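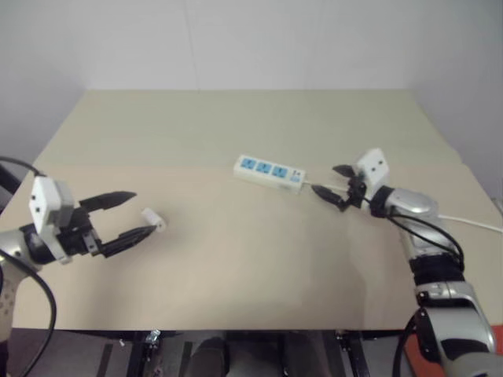
La mesa de la celda Vesau, con los dos brazos, la regleta y la piececita blanca a la izquierda.

Asunto: Re: [celdas] Pinza derecha de la Vesau, otra vez la deriva

Hola a todos:

Perdón por tardar en contestar, he pasado media semana peleándome con el controlador de la Grisier y no tenía la cabeza para más. Copio lo que se preguntaba y voy respondiendo debajo, que si no me pierdo.

> El brazo izquierdo repite bien, pero el derecho se me va yendo
> a lo largo de la mañana. Recién calibrado clava el punto, y a
> las dos horas la pinza entra torcida en el cable. ¿A alguien
> más le pasa con los dedos negros largos? He reapretado los dos
> tornillos de la carcasa y nada.

Me pasaba, sí, y con exactamente los mismos síntomas. Yo también empecé por los tornillos de la carcasa blanca (creo que todos empezamos por ahí, son lo primero que se ve) y perdí una tarde entera. En mi caso eran los cables. Los que bajan por fuera del antebrazo los tenía sujetos demasiado cerca de la muñeca, y cada vez que el brazo se estiraba hacia el centro de la mesa tiraban un poquito. Un tirón de nada, pero después de 157 ciclos la brida se había corrido y el sensor de la muñeca leía un par que no existía. Solté la brida, dejé una comba generosa y volví a sujetar más arriba, pasada la junta del anillo negro. Desde entonces hace 671 ciclos sin recalibrar, ¡y eso que la prueba de la regleta es bastante puñetera!

> ¿Y con qué la pruebas? Yo uso los tacos de Dehghan y me
> parece que esconden el problema.

Pues yo los tacos los dejé en un cajón. Pesan demasiado poco y son demasiado cuadrados, se centran solos entre los dedos. Ahora pongo una regleta blanca de tres tomas azules, en diagonal, con el extremo del interruptor hacia el brazo derecho, y le pido que vaya a buscar el cable justo donde sale. Si la pinza está desviada, la punta del dedo de abajo pasa de largo o se apoya en la mesa, y se nota enseguida. Para el izquierdo dejo una pieza blanca pequeña delante de los dedos, bastante cerca del borde izquierdo. Aproximación con las dos pinzas abiertas, parada, miro, y sigo.

Tengo el programa partido en 32 pasos con pausa entre uno y otro. Es lento, ya lo sé, pero prefiero aburrirme a cambiar otra punta.

> Otra cosa, ¿cómo tienes fijado el tablero? El mío cruje.

Con mordazas por debajo. La que está junto a la pata izquierda fue la que me dio guerra: estaba apretada contra la pintura de la estructura y se aflojaba con la vibración. Le puse un trocito de goma y la reviso cada lunes... bueno, cada vez que me acuerdo. Ojo también si el tablero tiene junta, como el mío: no pongáis el punto de referencia encima. Lo tuve así desde junio y el escalón es mínimo, pero con la punta del dedo se lee perfectamente.

Los valores que uso yo, por si os sirven de punto de partida:

Velocidad de aproximación, brazo derecho: 22 mm/s
Brazo izquierdo: igual, aunque aguanta más
Espera antes de cerrar: la que trae de fábrica

Lo que no he resuelto es el cable negro gordo del lado izquierdo. Hace un bucle muy amplio junto a la muñeca y en algunas posturas me roza el canto de la mesa. Había pensado en el brazo portacables de Rutudden, pero no sé si entra con la pared tan cerca – si alguien lo tiene montado en una Vesau, que me diga cuánto sobresale por detrás, por favor. Con una medida a ojo me vale.

Ah, y al compañero que preguntaba por las puntas de repuesto: las mías son las originales, limadas por dentro con lija fina. No les he puesto funda todavía.

Un saludo, y ya me contaréis si era la brida.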